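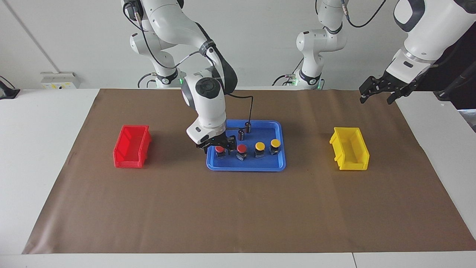 Push buttons in a blue tray, two red caps and two yellow.

Gulance Legal Talk > Search and Seizure > Landlord let police into my storage unit

mpacheco52
Posted October 18, 2024

I rent a storage unit from a place called Donstead. In August two officers came to the office and asked to look in my unit. The manager cut the lock and let them in. They had no warrant. My rent was late at the time, but only by 27 days, and I had not been sent any lien notice. They took two boxes and a laptop. I have now been charged with receiving stolen property.

My public defender says she will file a motion to suppress. I have another meeting with her next week and want to understand this better before I go in. Can a storage manager agree to a search of my unit?

eino_n
In general, no. A landlord can't consent to a search of a tenant's apartment and a hotel clerk can't consent for a guest. Courts have mostly treated storage units the same way while the lease is good. You pay for the space, you keep the key, and you can expect it to stay private.

The question will be whether your lease was still good.

Donnie_K
You were behind on rent. Once you don't pay, it's their unit. I worked at a storage place for years and we cut locks all the time.

eino_n
Cutting a lock to overlock or auction a unit is one thing. That goes by the state lien law, and the lien law usually has steps: a written notice, a waiting period, sometimes an ad in the paper. If the company skipped those, the tenant may still have rights in the unit. Being late doesn't end a lease by itself in most places.

Donnie_K
Read the contract. Ours said we could enter at any time for any reason if the account was past due.

mpacheco52
I have the contract. Paragraph 14 says the owner may enter "for inspection, repair, or in an emergency, or as required by law." There is a separate part on default that says they can deny access after 30 days. I was at 27.

S. Sfakianakis
I did criminal defense for a while, in another state, so take this as general information. Bring that contract to your lawyer. Bring every page, including anything you initialed.

A right to enter for repairs doesn't normally give the owner a right to bring the police in to look for evidence. The state will probably argue one of two things. The first is that you had lost your rights in the unit by not paying. The 30 day line helps you there. The second is apparent authority, meaning the officers reasonably believed the manager could consent. Officers are allowed to be wrong about facts. They are generally not allowed to be wrong about the law. If they knew it was a rented unit with a current tenant, and thought a manager could say yes anyway, that is a mistake of law and it should not save the search.

So what the manager told them matters a lot. Did he say the unit was abandoned?

mpacheco52
The report says "manager advised the unit was delinquent and gave verbal consent." Nothing about abandoned.

S. Sfakianakis
Good to know. Ask your lawyer about body camera video too. Reports leave things out.

jawad.a
I disagree a little with how hopeful this thread sounds. Even if the consent was bad, the prosecutor can try inevitable discovery. If the company was going to auction the unit soon, they'll say the goods would have been found. I had a motion denied on something close to that.

eino_n
Three days short of even denying access is a long way from an auction. They would have to show it really would have happened, and a tenant can pay up before a sale.

jawad.a
Sure. I'm saying be ready for it. My lawyer wasn't.

Donnie_K
Or don't keep stolen stuff in a storage unit.

L_Atanasov (moderator)
Donnie, nobody has been convicted of anything in this thread. Keep it on the legal question.

mpacheco52, please don't post anything about what was in the boxes or where it came from. This board is public and prosecutors can read it. I'd also stop quoting the police report until you've asked your lawyer.

mpacheco52
Understood. One more question. Does it matter that the laptop had a password? They searched it later.

S. Sfakianakis
Yes, that's a separate issue. Looking through a laptop normally takes its own warrant, even if the police have it lawfully. Find out if they got one and what date is on it.

mpacheco52
Thanks. I'll ask her that and about the video.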